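Stores > Sadwood > Gallery > Snack aisle

Snack Aisle Cleaning and Restock at Sadwood

The packaged snack racks at the Sadwood store were cleaned and put back in order on 18th February. The work was planned by Imad Geagea, who looks after the dry goods side of the shop, and Qiuyue Li, who does the shelf labels and the ordering. The two of them had been meaning to get to this aisle since the rice and flour section was moved closer to the front.

Namkeen and chips are the fastest sellers in the store, and the shelves that hold them get dirty faster than the rest. Crumbs collect at the back, dust settles along the front edges, and bags get pushed over when people reach past them. The aisle has 787 packs on the stock sheet when it is full, most of them small.

The method is the same one used in the other aisles. Work on one shelf at a time, move the packs aside, wipe the metal, and stand the packs up again with the names facing out. Packs with the nearest date go in front. Anything with a split seam goes in the returns box by the back door. Use a cloth and very little water, and keep the water away from the price tags, since the numbers are done by hand in marker.

The Middle Shelf

The front edge of a shelf takes the most wear and is the part customers touch, so it gets wiped even when the rest of the shelf is left for another day. The checkered cloth goes along the gray metal next to a pouch of Balaji Tikha Mitha Mix, with the purple Aloo Sev pouches over to the right. The tag above has the MRP at 20 and the discounted price at 15.
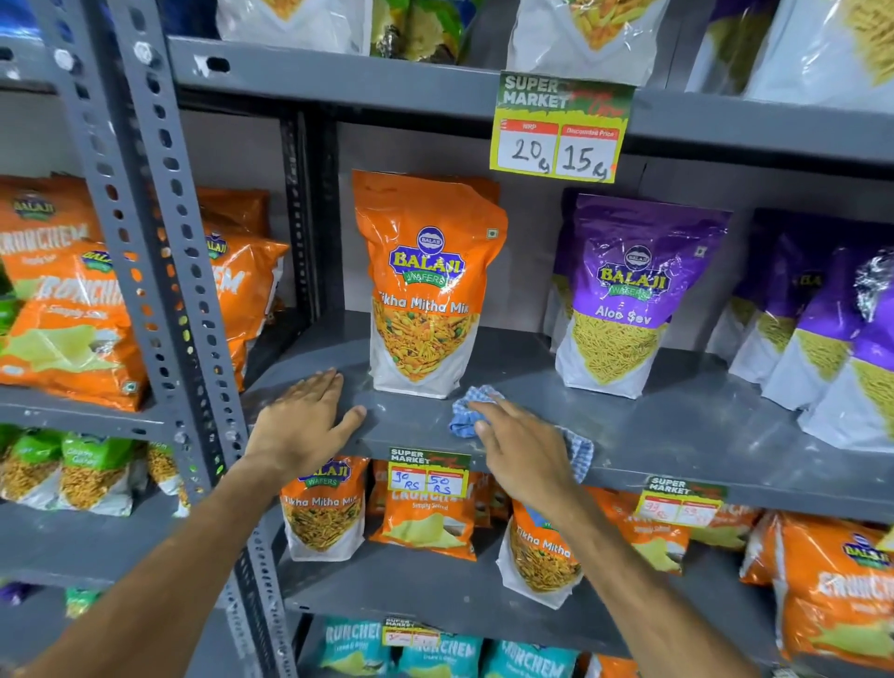 Prices and Tags

Tags are checked when the shelf is done. Each one has a box for the MRP and a box for the discounted price, and both need to be filled in. If the marker has faded, write a new tag and clip it in the same spot on the front lip of the shelf. Qiuyue keeps blank tags in the drawer under the register, along with the good marker. Please put the marker back.

The discounted prices in this aisle stay as they are until March. After that there will be a new list, and the tags that change will be replaced in one go before opening.

Around the Posts

The racks are built on slotted posts, and the shelves on either side of a post are easy to treat as separate. Small packets slide in behind the post and stay there. Imad asked for these corners to be checked by hand, because a packet back there can't be seen from the aisle and may sit past its date. When the shelf next to the post is sorted, reach around and bring everything forward.

Crunchem goes to the left of the post, and the Tikha Mitha Mix and Aloo Sev go to the right. Keep the flavors together where there is room for it. 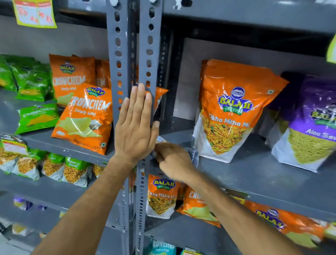 Reaching behind the post for a small silver-and-blue packet, with the orange Simply Salted packets on the left.

The full aisle comes to 58 shelf sections on the store plan, counting both sides. Sections that still need doing are marked in pencil on the copy taped inside the stockroom door. Cross yours off and put your initials next to it.

Grilier and Mekovow will get the same treatment once their new racks are in. The Murakami store has its own schedule, and pictures from there will go on a separate page.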